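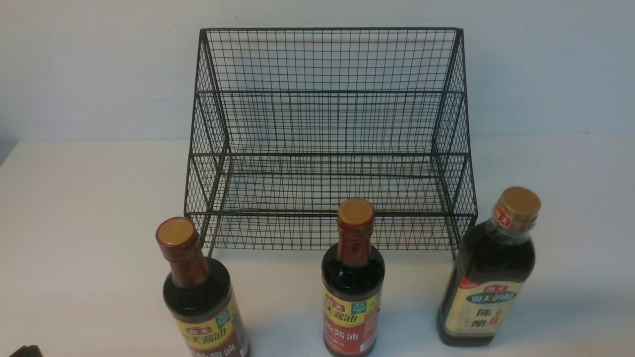
**Ticket: Order export stops at 2,000 rows**
Opened by: Sumaiya Munasinghe, Virnanby
Assigned: Karthik Herath

The March order export from Flustutero should have 3,000 rows. The file ends at 2,000 with no error message. Same result in two browsers.

**Karthik, 10:40 am** - Reproduced on the test account. The row limit on the export profile was still set to the old default. Raised it and cleared the saved job. Please run it again.

**Sumaiya, 11:15 am** - All rows are there now, but the postal codes have lost their leading zeros.

**Karthik, 11:30 am** - Separate problem - set that column to Text when you import the file. Leaving this open until the next scheduled export runs.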